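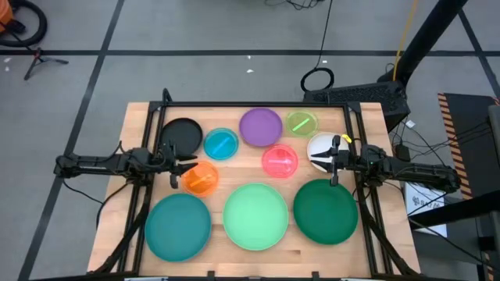 Tiso is the color-sorting table at the Bangera workshop, and this page collects notes from the month of May, when the full set of plates was out. The idea is plain enough: large plates in one color, small see-through dishes in another, and a stick that goes with each small dish. The orange dish has its orange stick, the lime-green one has a bright green stick, and the pink dish holds a paler pink. Purple, teal, black and white are there as large plates. The tabletop is light wood, so even the pale mint plate shows up well against it.

The table
Light wood on a black metal frame. We looked at a painted top from Clultov first, but it scratched in the first week and went back.

The large plates
Bought over 3 orders from Cukness. The dark green and the teal are the two people mix up, so they now go at opposite ends of the front row, with the mint between them. The white plate is the one we wash most often.

The small dishes
Translucent, in cyan, lime green, pink and orange. They are easier to lose than the large plates — a spare set is kept in the drawer marked 80. Stack them by color and leave the sticks out when you put them away.

The sticks
One to a dish, laid across it. The cyan dish takes the light blue one. Replacements are item 291 on the Bangera supply list and come in bags of 200, mixed colors, so allow time for sorting a new bag.

Storage
Large plates go on the lower shelf, darkest at the bottom. Please don't put the small dishes underneath them. The lid of the storage box sticks on the left side and needs a push from below.

More pages from the workshop: Tiso cups and bowls, Tiso trays, shelf labels.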